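Rorach notebook – teleop demos, kitchen scene
Tuesday
In: me (Vija), Siamak in the morning, Homa from lunch

Carried on with the flower task in the simulated kitchen. The task as written on the sheet: pick the yellow flower up off the counter by the stem, carry it across and stand it in the round vessel with the handle, let go, move clear. Driven by remote control the whole way, one operator, handheld controller in the right hand, foot pedal to engage. No scripted moves.

Started late. The controller had lost its pairing again and the arm sat still while I waved at it. Siamak restarted the bridge program and then the headset, in that order. The other way round does not work. I have written this on the card by the desk.

First hour was practice and nothing was kept. I still come down too fast. Siamak had me halve the hand-to-arm scaling, so moving my hand a given distance moves the gripper half as far. Much easier close to the counter, but the long carry then takes several clutches: pedal up, bring the hand back, pedal down, carry on. Each clutch leaves a little pause in the recording. Fereshteh Soltani asked last time whether we should cut the pauses out afterwards. Siamak says leave them in the raw files and trim a copy, so that is what we are doing.

Recorded 17 attempts before lunch. I kept those where the flower ended up standing in the vessel and the gripper was open and clear at the end. The rest are in the failed folder with a word each on what went wrong. Please do not delete them, Fereshteh K. wants them for the recovery work.

What went wrong, in order of how often:

Closed on the leaves instead of the stem. The leaves are solid as far as the simulator is concerned, so the flower comes up at a slant and then swings. Sometimes I could save it by setting it down and gripping again. I kept a re-grip if it was clean.

Pushed the flower along the counter with the fingertips while lining up. It lies near the right edge, so a shove that way and it is on the floor. There is no way of getting it back from the floor in this scene without the elbow going somewhere silly, so reset straight away.

Wrist ran out of travel. If I come at the stem with my own wrist already turned, the arm follows until the last joint hits its limit, then the whole arm lurches to make up the difference. Siamak's advice is to start with the hand neutral and square to the counter and only turn it once above the stem. That helped.

Fingers into the countertop. The contact force spikes and the run is no good, even if the flower was picked up. The check script catches these now, threshold is in the config.

A note on approach. Homa and I do it differently and I think it matters. I hover over the stem, stop, turn, then go straight down. She comes in on a shallow curve and turns on the way. Hers is quicker and looks nicer played back. Mine is duller but there is less spread between one run and the next. If we put both in one set the policy may end up doing an average of the two, and halfway between them is the leaves. We agreed to tag each run with the operator's initials and decide later.

Afternoon, Homa driving, me on the log. She had trouble seeing depth from the shoulder view. We added the second view from the wrist, set small in the corner of the headset. She says she only looks at it for the last bit of the descent. Her first few with it were worse, then better.

Also tried moving the start position of the flower. So far it has been in the same spot each time, give or take nothing at all, which is no use for training. Homa set up a small random shift along the counter and a small random turn. With the full turn allowed, the stem sometimes ended up pointing right at the base and neither of us could get hold of it without the elbow folding up. Cut the turn range down and those stopped. The shift is fine as it is, apart from the edge, where I have taken a strip off the allowed area so the bloom can hang near it but the stem cannot.

Kept total at close of day is 52, both operators together, counting what was already on the Madus drive. Not copied over yet. The Hinder machine is still full and I would like someone other than me to clear it.

Left over:
– Lim build has a newer gripper model with more friction on the fingertips. Try it before recording any more, otherwise we will have two sorts of data.
– Gripper close is still all or nothing from the trigger. Siamak to make it proportional.
– Log the pedal state. At present you can only guess at the clutching from the gaps.
– Ask Fereshteh Soltani if she wants the vessel moved as well, or only the flower.
– Headset strap is going. Tape for now.

Hover pose for a stem grasp, for whoever drives next:

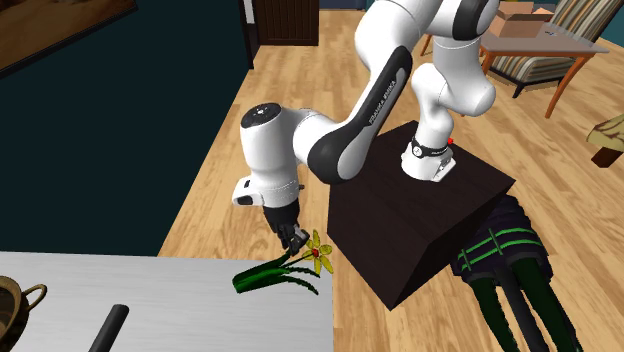 Page last changed: Tuesday, 17:52, by vstrazds

Added the hover pose and corrected the note on the turn range. Homa is on the controller first tomorrow. Start from the saved scene and leave the scaling at half.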